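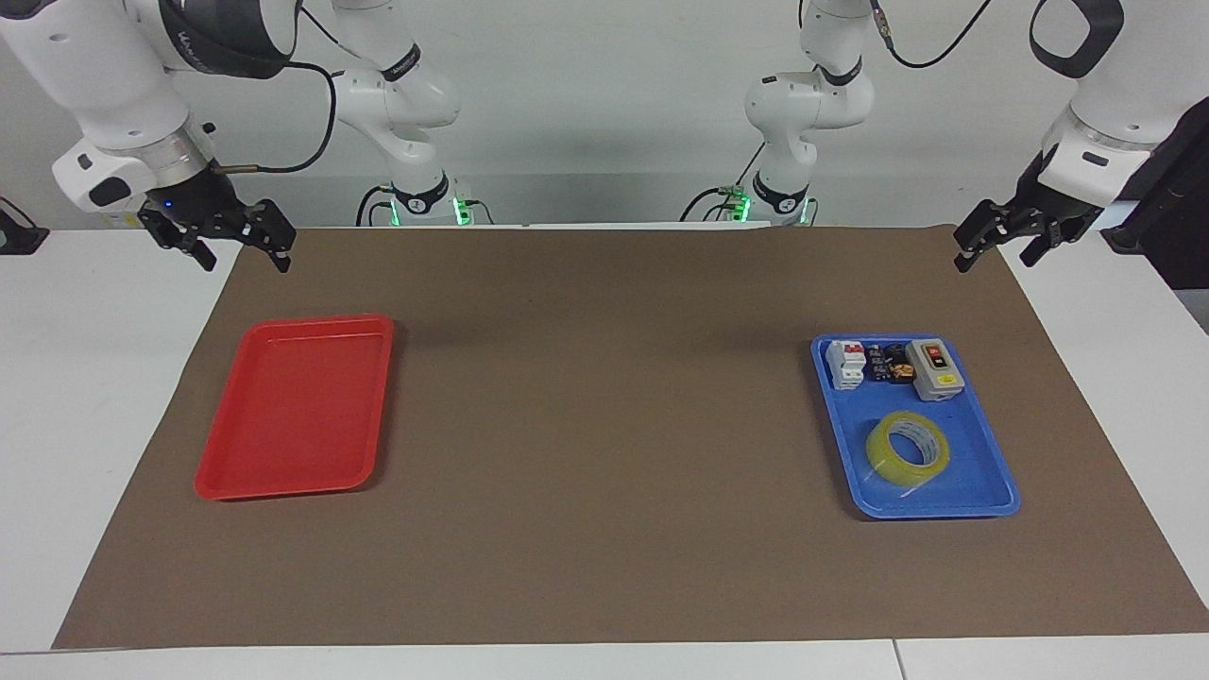

Subject: Re: [tube-radio] Segers table set, hum after warm-up
Date: March 2020

> Hello list,
>
> I have a Segers table radio, the model with the green dial and the
> cloth front. It plays well for 5 minutes and after this comes a
> strong hum, also with the volume turned fully down. The local
> stations are still there behind the hum. I have changed the
> rectifier tube with one from a working set and the result is the
> same. Must I change all the capacitors, or is it enough to change
> the big can? I do not have a schematic.

Hello,

I had the same set on my bench last June, so I can perhaps save you some time.

The fact that the hum does not change with the volume control is a good sign. It means that the trouble enters after the control, and in this radio there is not much after it: the output tube, the transformer and the power supply. I would look first at the big can capacitor, as you already suspect. In my set one section had almost no capacity left when it was warm, but when I measured it cold it looked acceptable. So please do not trust one cold measurement.

I do not recommend changing all the capacitors on the same day. I did this with my first radio, a Fesum, and I made one wiring mistake which I then searched for during two weekends. Change one part, switch on, listen, and write down what you hear. It is slow, but you always know where you are.

The one part I would change without any discussion is the small paper capacitor between the first audio tube and the grid of the output tube. If it leaks, the output tube draws too much current and becomes very hot, and the transformer can be damaged. A new transformer for this Segers is very difficult to find.

About voltages: after the rectifier I measured 345 volts with the set warm. If yours is much lower and the hum is strong, the can is the most probable reason. For replacement I use parts rated for 500 volts, because the voltage goes higher in the first seconds before the other tubes are warm. Please wait after you unplug the radio, and check with the meter that the capacitors are empty before you put your fingers inside. I have forgotten it once and I remember it well.

You can leave the old can on the chassis for the appearance and place the new capacitors underneath. In this case disconnect the old sections completely. I have seen a repair where they were left in parallel, and the hum came back after some months.

For the schematic, look under Mitside. They sold the same chassis in a different cabinet, and the drawing is in the files section of this list, on page 4 of the scanned folder. The only difference I found is the dial lamp, which in the Mitside has a resistor in series.

One question to the others: does somebody know a source for the cloth? Caltel had a brown and gold pattern which was very near to the original, but it is not in their catalog anymore. My set is electrically finished and plays every evening, but the front is still open and the dust goes directly into the speaker.

With best regards from the cold garage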